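失物登记本,二月,上午九点二十开始写

昨晚把 Brasberg 客运站借来的旧单子全部录完了,一共190张,手腕酸得不行,但是今天一早醒来就想跑配对。先把环境记一下:暖气正常,打印机还是卡纸(第二个纸盒,别用),Radka 下午才来。
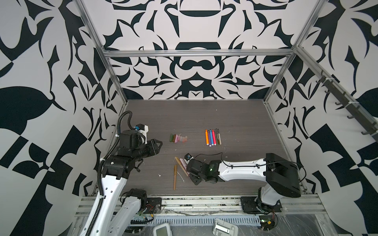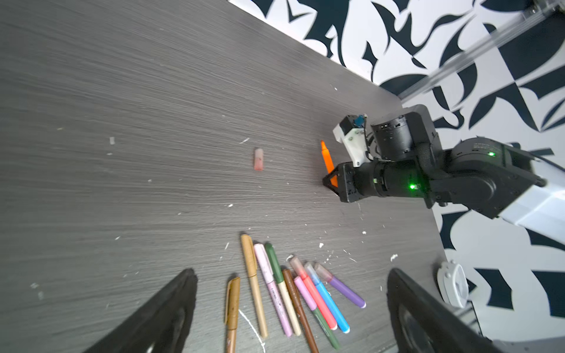
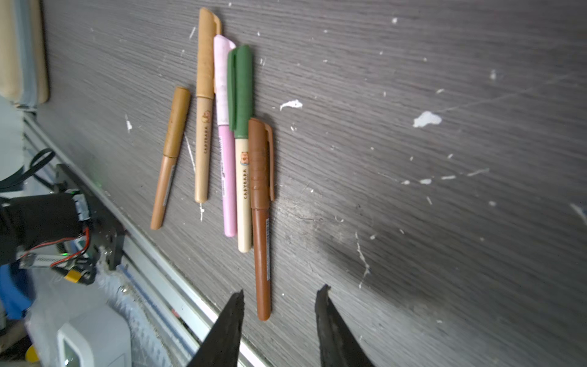 深灰木纹台面,最后一张是台面上的笔

要解决的问题还是老问题。有人把东西落在公交车上,司机交到站里,站里填一张“拾得单”;失主隔一两天打电话来,另一个人填一张“查找单”。两张单子写的明明是同一把伞,放在一起却谁也认不出谁。拾得单写“黑色长柄伞,伞套缺”,查找单写“深蓝的,我先生送的,很结实”。灯光下深蓝和黑本来就难分,接电话的人又不可能跑到架子前一把一把撑开看。结果伞在架子上挂满保管期,失主重新买了一把。

190张里,有最终领取签名、能确认哪张对哪张的,凑出37对。剩下的要么没人来领,要么签名糊了,先放一边,不硬凑。这37对就是今天的考卷。

第一轮,按旧表格的顺序配:先看颜色,再看品类,再看日期。Mateja 不知道答案,只拿查找单去翻拾得单,每张给他两分钟。配对成功13对。他自己都有点泄气,说翻到后面满脑子都是“黑色”。我倒觉得挺好,基线低,后面才看得出东西来。

第二轮,按 Teodora 上周在黑板上画的新顺序:线路和上下车时间放最前面,然后是“坐在车的哪一段”,然后是品类,然后是一个自由填写的“有什么毛病”,颜色放到最后,而且允许填两个。换 Kátia 来配,同样不知道答案,同样两分钟。

33对!!

我重新核了一遍签名,又让 Mateja 核了一遍,还是33。高兴得在走廊里来回走了两趟。当然要冷静:两个人不一样,Kátia 本来就比 Mateja 手快;而且旧单子上没有“坐在哪一段”这一栏,是我从备注里抠出来补填的,补的时候我看得见两张单子。这一点很要紧,写在这里免得以后忘:补填的人不能同时看到两边。下次请 Radka 只补拾得单,我只补查找单,中间不许聊天。

最有意思的是“有什么毛病”这一栏。原来以为没人愿意写自己东西的毛病,结果失主在电话里讲得最起劲的就是这个。拉链要往左歪一下才拉得上,保温杯盖拧到一半会响,手套右手食指补过,眼镜盒里垫了一张药店小票。这些话旧表格没地方放,接线员只好挤在边上,有的写到背面去了。司机那边也一样,拿到手里先看见的就是哪里坏了。两头的人不约而同都记毛病,那就给毛病一个正经格子嘛!

没配上的四对,逐一看过:
第一对,线路写错。失主说是往 Hulbridge 方向的车,实际坐的是回程。应该改成问“车是去哪儿的,您从哪儿上的”,两个都问。
第二对,隔了太久,失主过了十九天才打电话,日期完全靠猜。没办法。
第三对,拾得单写“书一本”。就这三个字,神仙也配不出来。要跟站里商量,书至少抄书名的前几个字。
第四对,一只儿童手套,失主报的是一双。Kátia 看到了,觉得数目对不上就放过去了。这条要写进说明:成双的东西只捡到一只很常见,数目不符先别排除。

中午和 Valbona 通电话。她在 Delić 街那个窗口坐了很多年,听完先笑,说她脑子里一直就是这么找的,先问哪趟车,颜色最后随口问一句核对用。我问她为什么从来没写进表里,她说表格是上面发的,她只管填。又提醒两件事,都记下:
一,证件、药品和钥匙走另外的流程,不要混进新表,尤其药品当天就要处理。
二,“毛病”一栏不能念给来电的人听,只能听对方说。她碰到过有人顺着她的话点头,把别人的相机领走了。以后接线说明第一行就写这个,字号加大。

第二条我之前真没想到,谢谢 Valbona。顺手把新表的版式改了:查找单上“毛病”旁边加一个小方框,勾上表示“失主主动说出”,没勾的不能作为领取依据。

下午两点四十,Radka 到了。给她看结果,她第一反应是问颜色能不能干脆删掉。讨论了一阵,决定留着。箱包类里颜色还是管用的,红箱子就是红箱子,麻烦主要出在深色伞和深色外套上。她提议做一张色卡贴在电话旁边,深色那几格印大一点。可以试,成本就是一张纸。不过得等打印机修好。

还有个小发现:上车时间这一项,失主说的时刻往往偏整点和半点,司机交回的时间反倒准。配的时候不要卡死在某一班,前后各放宽一班。Kátia 是凭感觉这么做的,Mateja 没有,这可能也是两轮差距的一部分。又一个要拆开来测的因素,好玩。

Tillon 那边的小站听说了,想要一份空白表。先别给,等补填的问题重测完再说,我不想让人家印了一摞再改。

待办:
重测,补填分开做,Mateja 和 Kátia 对调,Mateja 用新顺序
打乱37对的顺序,别让人凭记忆配
接线说明第一页改写(不提示、不念毛病)
问站里书名的事
色卡草样给 Radka
旧单子按原来的捆法还回去,橡皮筋断了两根,带新的

四点半收工。明天先重测,别的都往后排。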